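Is the Parkier two-arm table service worth paying for?

Posted by Strömberg, October 28, 2025

Our little workshop packs spare hinges into trays, a job that has defeated three temps and me. Parkier will set up a pair of arms on a table, teach them the task and come back when they sulk. The quote is 576 a month plus a one-off 2,000 for setup. The salesman was charming, so I am asking strangers instead. Has anyone lived with one?

Rukosus

We've had ours since last December. The arms are good. The service is good until you change anything, and then you learn what a "task revision" is (165 a go, and moving a tray counts). Go and see their demo room before you sign, and take your own parts in a bag. Ours were greasy, theirs were not, and the grippers noticed.
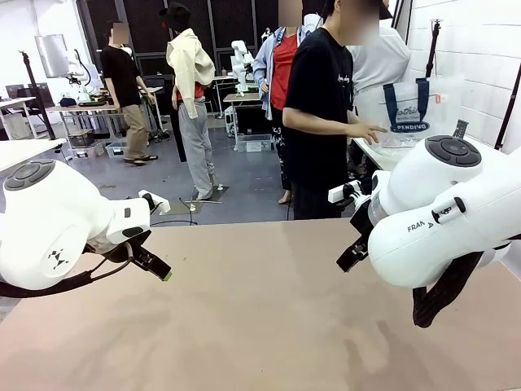
Demo room, two-arm table. Photo: Clotilde Gautier

Look at the two Franka arms and how they come in from opposite sides with the grippers reaching toward the middle. You need more table than you think, and you need to keep your elbows off it. Look at the cables too. One hangs down under the right arm and another loops beneath the left. I tied mine up after I caught one with a tray. Ask who does that at your place, as it wasn't in our contract.

Clostwood

depends what you pack. hinges fine, anything floppy forget it

Clotilde Gautier

I'd add one thing to what Rukosus wrote. Get the response time in writing. Ours says "prompt", and the longest prompt so far was 27 days. They were very nice about it when they came. I'd still renew, though I'd haggle over the setup fee first - they dropped ours after one raised eyebrow.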